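Mindirby practice suture pad, a review after lots of stitching

Posted 10/31/24

OK quick one, I have a shift in an hour. Several of you asked which pad I ended up buying after the old one fell apart in March. It's the Mindirby, the pale one, large size. Paid 28 dollars from the Studthorpe shop, shipping was extra and slow.

Short version: good pad, keep it. Thread in the kit is so-so. Needles fine.

Longer version.

The surface. Smooth, pale, a bit of drag when the needle goes in, then it lets go. Closer to the real feel than the Ofori pad I had before, which was basically an eraser. Thicker than I expected too. You can take a decent bite and not hit the bottom every time.

Tearing. This is where cheap pads die. I've put 186 stitches in mine so far (I keep a tally on a sticky note, don't judge) and only got two rips, both my own fault, pulled up when I should have pulled across. Old pad was shredded way before that. If you put your stitches too near the edge of a cut it will go, same as any of them. Stay back a little.

Color. Pale is good for seeing black thread. Really good. Knots stand out, you can see right away if your tails are different lengths or one knot is sitting crooked. Bad side, under a strong lamp it washes out and the glare gets annoying. I turned my lamp toward the wall and that fixed most of it.

Stains. Red stuff does not come off all the way. I used a little red dye along a cut to make it look like something and there's still a faint pink line after soap and water. Doesn't bother me. If you want it to stay pretty, skip the dye.

The cuts. Mine came with some made already, straight ones mostly, and room to make your own. Straight cuts are what I practice on 90 percent of the time. The curvy one is fun but it gapes.

The thread. Meh. It comes wound tight and keeps the curl, so your first few throws spring open on you. I ran it through my fingers a few times befor starting and it calmed down. Godfrey Kimaro in my study group just threw his out and bought Pronik thread, 13 dollars for a big box, and I have to admit his knots sit flatter than mine. I'm switching when mine is gone.

Needles. Sharp enough, bend if you're rough. Six in the pack, I still have most of them. Don't grab them right at the eye, that end is weak.

Smell. Yes. Rubbery, strong for a few days. Left it on the windowsill. Gone now, mostly.

Slides around on a bare desk. Damp paper towel underneath, done. Alistair Baxter emailed to say shelf liner works better and he's probably right, haven't tried.

Stuff I wish it had: a lid or a bag. It picks up lint like crazy and then you're picking fuzz out of your knots. Also the instruction sheet is useless, tiny drawings, the square knot one is missing a step I'm pretty sure. Watch a video instead.

Who's it for. Students, vet techs, anybody who needs to do the same simple stitch over and over until it's boring. If you only want to try it once, borrow one. If you need layers for deep closures get somthing else, this one is too plain for that.

Would I buy again at 28? Yep. At 40, no.

Will add a note on how it holds up once I fill the other half.
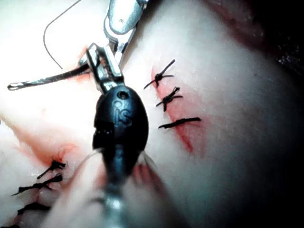
How long should I leave the tails when I trim a knot on a practice pad?

Short but not flush, a few millimeters is plenty for most simple stitches. If you cut right down at the knot it can slip loose, and if you leave them long they get caught up in the next stitch. Follow whatever length your instructor wants if they gave you one.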